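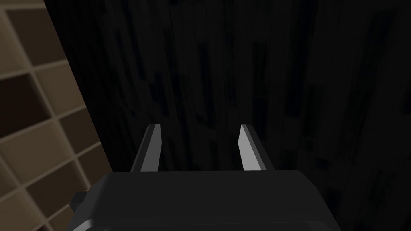 Simulated view of a parallel-jaw gripper, seen from behind

Call for participants: landing strip neighbors, hobby flyers and anyone with a yard under the Fusville approach

Posted 22/12/2020

Hello, and thank you for stopping to read this. Plurel is looking for people who live, work or fly small aircraft near the old Paulík airfield, on the north side of Fusville, to help us with a season of listening and reporting as the field gets ready to take light cargo drones alongside the crop dusters and weekend gliders that have used it for as long as most of us can remember. You don't need to know a thing about aviation. If you can tell us what you heard, when you heard it and whether it bothered you, we would be so glad to have you.

A little background for those who missed the open evening in October. The field has one paved runway and a grass strip beside it, and the plan is for the drones to come in over the river, stay well east of the school, and set down on the grass. On paper the route looks very good. What we don't have on paper is how it feels from a back porch at suppertime, or from the cockpit of a glider pilot who is low, out of lift, and would like everybody else to please stay put for a minute. That is what we're hoping you'll tell us.

We have two groups to fill, and you are welcome to put your name down for either one (or both, if you happen to be a pilot with a porch).

Ground group. We have 143 places for households and small businesses. You would keep a simple diary for six weeks, on paper or on your phone, whichever you like better. On flight days we'll send a message the evening before with the hours to expect, and you jot down a few words whenever something passes over. Some days there will be no flights at all, and we ask you to fill in the diary on those days too, even if all you write is "quiet" or "neighbor's leaf blower." A small sound meter will be lent to households that want one. It sits on a windowsill or a fence post and records levels only, never voices.

Pilot group. This one is for people who already fly from Paulík or pass through on a regular basis: gliders, ultralights, ag planes, model aircraft, all of it. You would carry a position beacon called Ametti, which clips to a strap or sits in a side pocket, and fill out a short form after each flight. We want to know whether the drone showed up for you when it should have, whether the alert came early enough to be of any use, and whether it nagged you about things that were nowhere near you. Please be blunt on the forms. The folks who write the alert software read every one of them, and they have thick skins by now.

Who can take part? Anyone 18 or older, living or working inside the area marked on the map at the airfield office. Younger people may help with a household diary as long as an adult signs up. Pilots should hold whatever license or club membership their kind of flying calls for, and should be happy to show it. If you work for Plurel or are married to somebody who does, we love you dearly, but we can't use your diary.

Households that finish the six weeks receive a $75 gift card. Pilots receive $20 for each completed form, up to ten forms. You can stop at any time without giving a reason, and you'll be paid for what you've done so far.

There will be one get-together for each group before we begin, held by video call, and it should take an hour. We'll go over the diary, show you how to switch the meters and beacons on, and leave plenty of room for questions. If your internet is as moody as mine, tell us and we'll go through it with you by phone instead.

To sign up, write to Norbert Mikuš, Participant Desk, Plurel, P.O. Box 709, Fusville, or drop a note in the box at the airfield office. Please include your name, your street, the group you'd like to join and the best time to reach you. If you already have a view on the drones, good or bad, feel free to add that too. We read the grumpy letters just as carefully as the cheerful ones.

Norbert and everyone at the Participant Desk

We use cookies to remember your settings and to count visits to this page. Accept / Manage choices

© 2020 Plurel | Contact | Privacy | Back to top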